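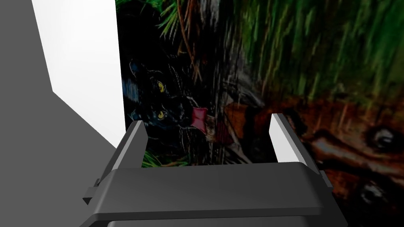 The panther in the jungle, turned on its side.

On Wednesday I went to the coat drive in Brastdale, and I want to write it down while I still remember the details.

The drive is held by the Deligiannis bakery together with the shoe repair shop Postov. You bring a clean winter coat and you receive a paper bag with two sweet rolls. The coats go to the night shelter on Hemier Street. Last winter they collected 190 coats, and this year they hope for 1000, which seemed to me a very big jump. But Titilayo Odukoya, who has organized it from the beginning, told me that three schools have joined and that the bus company lets them put boxes at the stations.

I brought my brown coat from the first winter I lived in this country. I bought it too large, as I thought that everybody wears two sweaters under it. I was a little sad to give it away. Nneka Adebisi took it from me, looked in all the pockets, and gave me back a train ticket and a button. She says people forget many things in their pockets, also money, and once a house key.

Children's sizes are needed the most. Men's large is also missing. They do not take coats with a broken zipper, but Postov will repair a zipper for free if you come before noon and can wait. I did not know this, and my neighbor has a good jacket at home with exactly this problem, so I called her from the line.

Besides coats they accept money for new gloves and socks. There is a glass jar near the bread, and the bakery has promised to add 2000 dollars of its own at the end.

The drive continues until the last Saturday in December. The boxes at the stations are emptied every evening. Please tie the belt to the coat, Nneka asked me to write this, because they have now a whole drawer of belts.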